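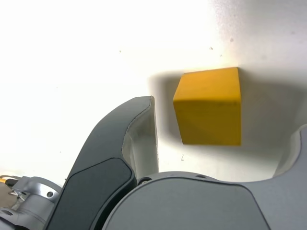
Home Docs Downloads Changelog Contact

# Kobzar Color Words

Reading time: 2 minutes

Kobzar is a small list of color words and the short phrases in which people use them. I collected it for work on paint shop catalogs, where one shade can have many names. It contains 2,000 phrases in English, and each phrase is linked to one of 74 basic color terms.

## What is inside

- `phrases.csv`: the phrase, the basic term, the source
- `terms.csv`: the basic terms with a short note for each
- `notes.txt`: my decisions in difficult cases

The phrases come from two sources. Vindar is an old catalog of house paints, which I typed by hand. Cliseck is a set of answers from a questionnaire, where people wrote the name they would use in a shop. The column `source` has the value `vindar` or `cliseck`, always in small letters.

## Difficult cases

Yellow took me the most time. "Mustard" is its own term in this list, but "mustard yellow" is placed under yellow. I know that not everybody will agree with this. Words such as "warm" and "dull" are kept in the phrase and do not change the term.

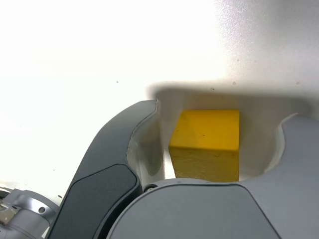
*Yellow wooden block: bright yellow on top, nearer to mustard or olive on the shadowed front.*

Phrases with two colors, such as "blue-green", receive the term of the last word. If the last word is not a color, the phrase is marked `unclear`. Please filter these rows before you count anything.
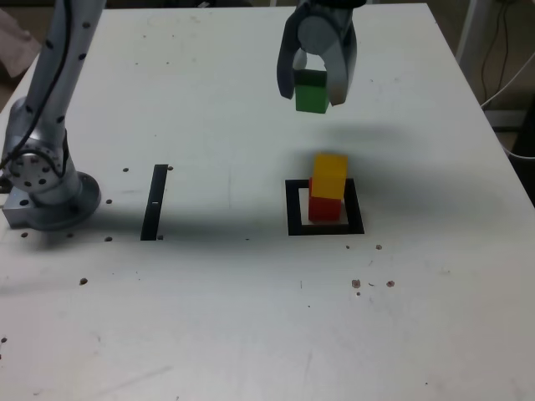

Green has fewer problems, but the names of plants are many. "Moss", "fern" and "sage" all go to green, and "olive" has its own term. Spelling follows the American form, so you will find "gray" and never "grey".

## Known limits

The questionnaire had 90 respondents, and 30 of them work with paint, so the answers are more technical than usual speech. The list has no information about screen values, and it should not be used to convert names to RGB.

## Versions

The February version corrected double rows in the Vindar part. The older file format, called Ceko, can still be read by the script `read_old.py`, but I do not update it anymore.

Contact | Copyright Kobzar Color Words | Back to top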